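3.2 메모리 모듈 삽입 작업: 과제 설정과 결과

데스크톱에 메모리를 꽂는 일. 수리점에서는 일 축에도 안 드는 일이다. Grondstead 작업장에서 우리가 처음 과제 목록을 받았을 때도 이 항목은 "기타 잡무" 칸에 있었다. 드라이브 교체, 먼지 제거, 케이블 정리와 함께. 그런데 로봇 쪽에서 보면 사정이 다르다. 부품은 길고 얇고, 슬롯은 좁고, 눌러야 할 힘은 적지 않은데 잘못 누르면 보드가 휜다. 집안일이든 작업장 일이든 기계가 어디까지 와 있는지 보려면 이런 잡무가 낫다고 판단했다. 용접이나 팔레타이징은 이미 답이 나와 있는 문제고.

작업 단위는 다음과 같이 나누었다. 모듈 파지, 케이스 안쪽으로 접근, 슬롯 위 정렬, 압입. 압입 후 래치 확인은 채점 항목에만 넣고 로봇에게는 시키지 않음. 케이스는 측판을 떼고 눕혀 둔다. 나사 풀기와 측판 분리는 사람이 미리 한다. 이 부분까지 포함하면 "PC를 고치는 로봇"이라는 말에 좀 더 가까워지겠지만 본 절의 범위가 아니다. 4절에서 따로 다룬다.

비교 대상은 2가지 정책이다. 하나는 Achterberg(위치 제어 기반, 사전에 가르친 궤적을 시각으로 보정), 다른 하나는 Bundotden(시연 학습, 손목 힘 신호를 입력에 추가). 두 정책 모두 같은 팔, 같은 그리퍼, 같은 케이스에서 돌렸다. 시연 데이터는 Fodbridge에서 모은 것을 그대로 쓰지 않고 다시 수집하였다. 저쪽은 케이스를 세워 놓고 작업했기 때문에 접근 방향이 맞지 않는다. 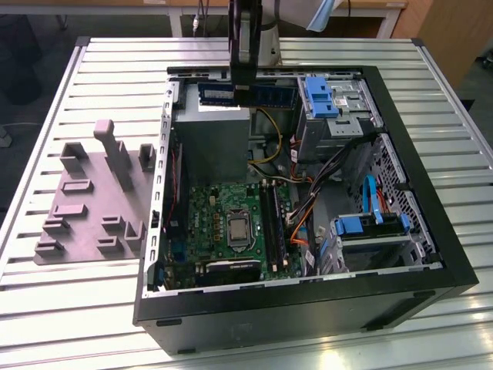

접근 단계에서 두 정책의 차이는 크지 않았다. 케이스 윗변 쪽에서 들어가서 파워 서플라이를 넘고, 보드 위로 내려온다. 경로 자체는 둘 다 비슷하게 수렴. Achterberg는 진입 높이를 보수적으로 잡아서 느리고, Bundotden은 낮게 들어가다가 가끔 멈칫한다. 멈칫하는 이유는 분명하지 않다. 시연자가 같은 자리에서 케이블을 확인하느라 손을 늦춘 흔적이 그대로 학습된 것으로 짐작은 하는데 확인은 못 했다. 시연 기록을 다시 봐야 함.

정렬부터 갈린다. 메모리 슬롯에는 한쪽으로 치우친 홈이 있어서 방향이 틀리면 아무리 눌러도 안 들어간다. 사람은 한두 번 대 보고 뒤집는다. Achterberg는 뒤집을 줄 모른다. 처음 파지 방향이 틀리면 그 시도는 끝이다. Bundotden은 힘 신호가 올라가는데 깊이가 안 변하면 모듈을 다시 드는 행동을 보였고, 이건 시연에 일부러 넣어 둔 것이다. 다만 다시 든 다음에 같은 방향으로 또 내려놓는 경우가 많았다. 실패를 알아채는 것과 고치는 것은 별개의 능력이라는, 선행 연구에서도 여러 번 나온 얘기.

전체 시도는 91회, 그중 래치까지 잠긴 성공은 42회였다. 절반이 안 된다. 정책별 분리 결과는 부록에 실었다. 성공 기준을 "모듈이 슬롯에 걸쳐 있음"으로 낮추면 숫자가 훨씬 좋아 보이지만 그렇게 보고하지는 않는다. 걸쳐 있는 메모리로는 부팅이 안 된다. 작업장에서 쓸 수 있느냐가 질문이었으므로 기준도 작업장 기준으로 두었다.

실패 유형은 3가지로 묶인다. 정렬 오차로 슬롯 가장자리에 걸림. 압입력 부족. 케이블 접촉. 이 중 케이블 접촉은 과제 설계 단계에서 과소평가했던 항목이라 아래에서 길게 쓴다.
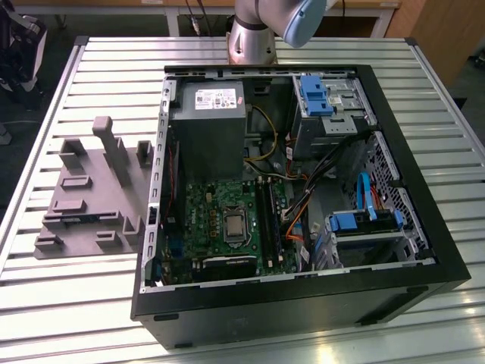 케이블은 모델링이 어렵다. 강체 부품은 고정 지그로 위치를 잡을 수 있지만 배선은 케이스를 한 번 옮길 때마다 모양이 바뀌고, 바뀐 모양이 매번 시야를 다르게 가린다. 깊이 영상에서도 검은 다발은 구멍으로 나오는 일이 잦았다. 초기 설계에서는 배선을 전부 묶어서 한쪽으로 치우는 안도 있었는데 뺐다. 실제로 들어오는 중고 PC가 그렇게 정리되어 있을 리가 없으므로. 그림 2를 보면 드라이브 쪽에서 보드로 검정, 주황, 빨강 선 다발이 비스듬히 내려오고, 프로세서 오른쪽 슬롯에는 메모리가 꽂혀 있다. 사람 손이라면 다발을 손등으로 밀면서 들어간다. 우리 그리퍼에는 손등이 없고, 밀어도 되는 물체와 밀면 안 되는 물체를 구분하는 정보도 정책에 들어 있지 않다. 결과적으로 Achterberg는 다발을 장애물로 보고 우회하다가 도달 범위를 벗어났고, Bundotden은 그냥 밀었다. 미는 쪽이 성공률은 높았다. 권할 만한 방법인지는 별개의 문제이다.

압입력 부족에 대해서. 모듈은 양 끝을 번갈아 누르는 편이 잘 들어간다. 작업장 기술자들은 모두 그렇게 한다. 평행 그리퍼로 중앙을 잡고 수직으로 누르면 힘이 가운데로 몰리고 양 끝이 뜬다. 한쪽 래치만 잠긴 채 끝난 시도가 여기서 나온다. 손가락 폭을 넓힌 그리퍼로 예비 실험을 해 봤으나 이번에는 옆 슬롯과 간섭이 생겼다. 한쪽을 먼저 넣고 팔을 기울여 나머지를 누르는 2단계 동작이 대안인데, 시연 데이터가 부족해서 본 논문에서는 평가하지 못 했다.

정렬 오차는 셋 중 가장 다루기 쉬운 편이다. 고정 카메라 영상만 쓰면 오차가 남고, 접촉 후 좌우로 살짝 흔드는 탐색 동작을 넣으면 상당수가 해결된다. Bundotden에는 이 동작이 시연을 통해 들어가 있었다. Achterberg에는 수동으로 추가하였으나 흔드는 폭을 정하는 기준이 애매했다. 너무 작으면 효과가 없고 크면 모듈이 손가락 안에서 돈다. 폭은 경험적으로 정했다. 체계적인 탐색은 하지 않음.

고정 지그에 대한 메모. 모듈 공급용 지그는 3D 프린터로 출력한 판을 케이스 옆에 두고 썼다. 판 위에 낮은 블록과 기둥을 세워 부품이 놓일 자리를 잡아 주는 방식. 지그 없이 테이블에 모듈을 그대로 눕혀 놓으면 파지부터 실패한다. 얇아서 들 수가 없다. 따라서 본 절의 결과는 지그가 있는 조건에서만 성립하고, 가정 환경으로 바로 옮겨 읽으면 안 된다. 집에 지그를 갖춰 놓고 메모리를 가는 사람은 없다.

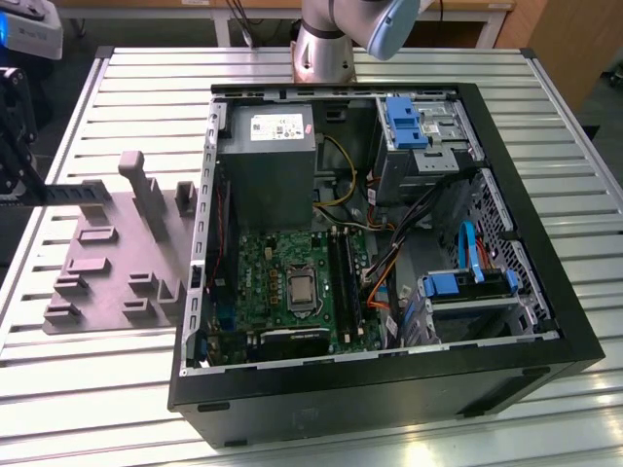
반복 실험 사이의 초기화도 비용이다. 모듈을 빼서 지그에 돌려놓고, 배선 상태를 기록하고, 케이스 위치를 확인하는 일은 전부 사람이 했다. 이 시간은 위의 시도 수 어디에도 나타나지 않는다. 로봇 논문에서 흔히 빠지는 부분인데 작업장 운영자 입장에서는 제일 먼저 묻는 부분이기도 하다. Grondstead에서도 첫 질문이 "그럼 옆에 누가 서 있어야 합니까"였다. 현재로서는 그렇다. 서 있어야 한다.

무인 초기화를 시도하지 않은 것은 아니다. 11월 예비 실험에서 로봇이 스스로 모듈을 뽑게 했더니 래치를 여는 동작이 삽입보다 더 어려웠다. 래치는 작고 손가락은 두껍고, 젖히는 방향이 그리퍼 접근 방향과 맞지 않는다. 별도 도구를 쥐여 주면 될 수도 있겠으나 도구 교환까지 들어가면 과제가 커진다. 일단 제외하였다.

정리하지 않고 남겨 두는 문제 몇 가지. 첫째, 케이스 기종이 하나뿐이다. Fodbridge 쪽 케이스로 교차 평가할 계획이었으나 눕힌 상태에서 드라이브 베이가 팔의 진입을 막아서 중단했다. 둘째, 슬롯이 이미 일부 차 있는 경우와 빈 경우를 구분해서 집계하지 않았다. 해야 했는데 기록 양식에 칸이 없었다. 셋째, 숙련자와의 비교. 같은 지그, 같은 케이스로 사람을 재는 것이 공정한지부터 의견이 갈려서 본문에는 싣지 않는다. 다만 기술자에게 지그를 쓰라고 하자 오히려 불편하다는 답이 돌아왔다는 점은 적어 둔다.

현장 도입 가능성에 대해서는 보수적으로 본다. 삽입 단독으로는 보조자가 있는 조건에서 쓸모가 생길 여지가 있고, 특히 같은 기종이 한꺼번에 들어오는 정비 물량이라면 지그 제작 비용이 회수될 수 있다. 기종이 섞여 들어오는 일반 수리 창구에서는 아직 아니다. 가정은 더 멀다. 드라이브 교체 과제에서도 비슷한 경향이 나왔으며 걸쇠와 케이블 문제는 거의 그대로 반복된다. 세부 결과는 다음 절에서 기술한다.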